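Why do tiles make patterns?

Look at the floor of a kitchen or a bathroom. Maybe you see the same shape again and again, with no holes between. When shapes fit together like this, we call it a tessellation. It is a long word, but you can say it slowly: tess-el-LAY-shun.

Squares are the easiest. Four squares meet at one corner and they fill all the space. Triangles can do it too, and also hexagons, which have six sides. Bees make their honeycomb with hexagons.

Now try with circles. Put some coins on the table and push them close. There are always small gaps – you cannot close them.

In the old town of Mansilla, one house has 263 tiles on its front wall. Every tile has the same picture, a blue curve in two corners. But the workers turned some of them, and so the curves join and make long snakes.
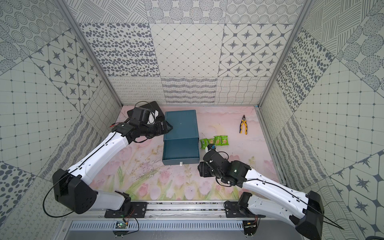 Brukville, March 2, 2015

You can make your own pattern at home. Cut 18 squares of paper, all the same size. Draw the same curve on each one, then turn them as you like and glue them on a big sheet. My pupils did this in December and no two sheets were the same.

Baltasar Villanueva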